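Why do shoes come in sizes? 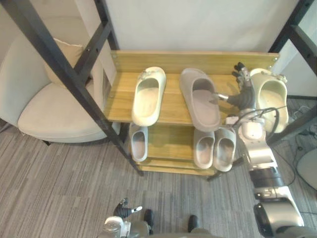

Photo: Noémi Somogyi

Look at the shoes by your front door. Some are probably big and some are small. Each pair has a number inside or on the sole, and that number is the size.

Long ago most people did not buy shoes ready made. A shoemaker measured your feet and made a pair to fit. The shoe was built around a block of wood shaped like a foot, called a last.

When shops began to sell ready-made shoes, makers needed a way to say how long each shoe was. In Britain they used an old measure called the barleycorn. A barleycorn is one third of an inch – a bit more than eight millimetres. Going up one full size in British shoes still adds one barleycorn to the length.

Children's sizes go up to 13 and then start again at 1. This confuses a lot of grown-ups too.

Other countries count in different ways. Much of Europe uses a step of two thirds of a centimetre, so the numbers are bigger. A shoe marked 29 in France is a child's shoe.

Length is only part of it. Feet can be wide or narrow, so some shops measure both. Your left foot and right foot may not match exactly. If one is longer, choose the size that fits the longer one.

Try this at home
Stand on a sheet of paper and ask someone to draw round your foot. Measure from the heel to the longest toe. Write down the length and the month. If you start in December, do it again in spring and see if it has changed.

Word to know
Last – a foot-shaped block used for making shoes.

Last updated: 2024-03-27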